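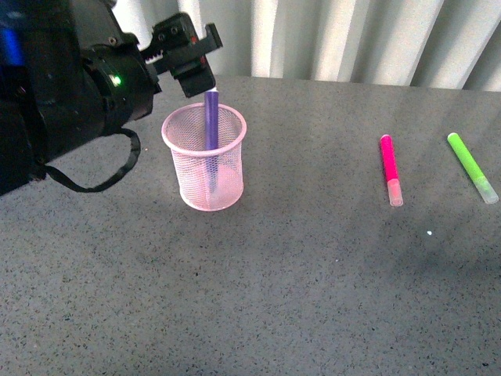
Chapter 7: Teaching by Demonstration

A robot arm can be programmed line by line, or it can be shown what to do. In the second method an operator carries out the task through the arm while the joint angles, the gripper opening and the camera views are recorded together. One complete recording is called an episode.

There are two common ways to give a demonstration. In hand guiding, the operator holds the arm and moves it directly. In remote control, the operator moves a separate device and the arm copies the motion.

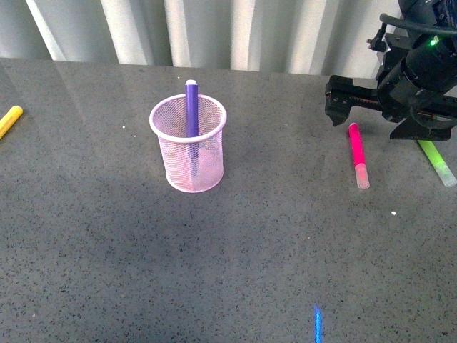 Task choice affects how much data is needed. Sorting and putting away small items is a common first exercise, as the goal is easy to state and easy to check. With a mesh pen cup as the target, a marker standing upright in it counts as placed and a marker lying on the table does not. The operator should pick one order of work and keep to it.

Start positions need more care. Aoki and Rizk recorded 163 episodes with the markers laid out the same way each time, and the trained arm failed once they were shifted by a hand's width.

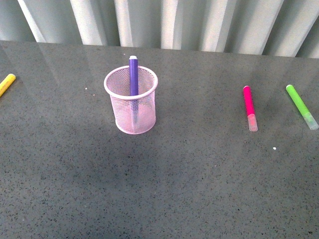

A second set varied the layout between episodes and gave better results — although recording took longer, and 7 episodes were thrown out for dropped camera data.
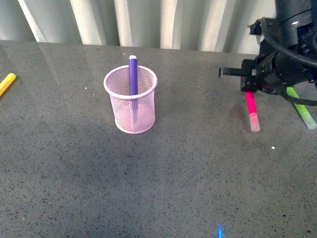 Operators also differ in speed and habit. Pauses, false starts and corrections all enter the record, and a model will learn them unless they are trimmed or labelled. Section 7.2 sets out a labelling scheme for these segments.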